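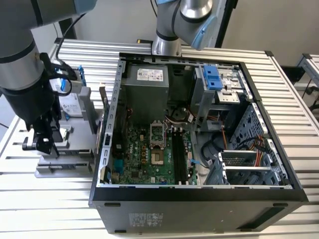 Slide 1. Open tower on the slatted table, drive in the fixture.

Start with the job as it was. At Grulov, our Pliltcombe shop, one person took a PC apart at one bench, start to finish. Sore wrists by Thursday. We handled 4000 machines a year.

Slide 2. The Surkance cell came in April. Point out the arm inside the case and the fixture to its left, where parts get a fixed spot. 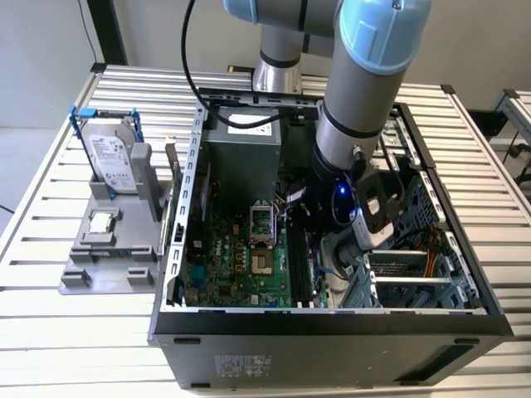

Slide 3. What changed for staff
Bench people now load towers, check parts and clear faults. Fault training took 30 hours each. Pay grade went up one step. Less talking across the bench, and people miss it. Pause for questions.

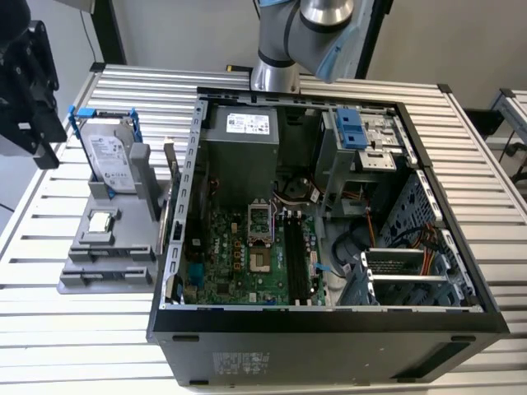 Dinu asked at the last run-through whether anyone still learns to strip a PC by hand. Answer: yes, all new starters do, on 116 practice units before they work at the cell.

Contact: Grulov Training Office | © 2024 Grulov | Back to top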